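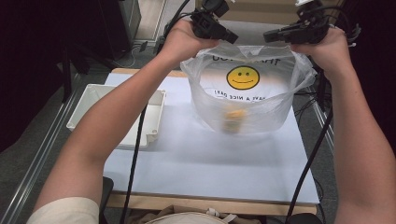 Re: [grippers] Foam or rubber for the finger pads?
Date: 30/03/2020

Hello list,

On the Louro board a member wrote:

> We have the Okero hand grippers with the original pads. Thin plastic bags
> slip out when we pull the mouth open. Is the Altier pad better, or is it
> the linkage which is too weak?

I have worked with both kinds of pads on the same pair of hand grippers, so I can answer a part of this. In my opinion the linkage is strong enough. We did 200 bag openings with each pad, and the fingers closed in the same way at the end as at the start.

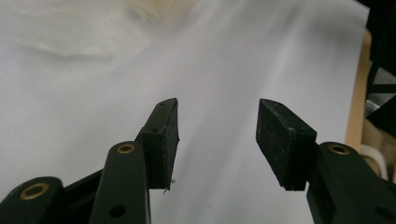
The problem is more in the pad surface. It collects dust and lint very fast, and then the film begins to slide. I now clean the pads with tape after every session. With clean pads we lost the bag 3 times, with dirty pads many more, but I did not write down the second number.

For cartons the difference is small. A carton is stiff and it forgives a bad pad. For the bag I prefer to take the rim with both grippers at the same moment, the jaws face to face, and to pull slowly. 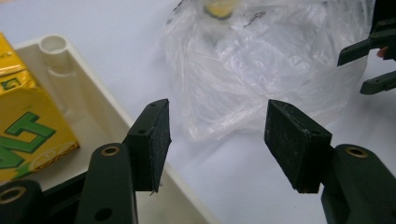 Finger camera, with the drink carton in the tray and the bag to the right of it.

The wrist camera needs also attention. On fast moves my picture is smeared, and the Polloser controller then drops these parts in the replay. A shorter exposure helped, with one more lamp over the table.
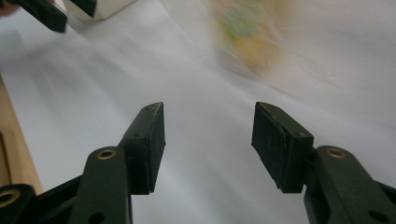
Must I calibrate the finger opening again after I change the pads?
It is necessary each time, because the new pads do not have exactly the same thickness as the old ones.

If somebody has tried silicone pads on the Okero fingers, please write to the list.

Best regards from the Louro workshop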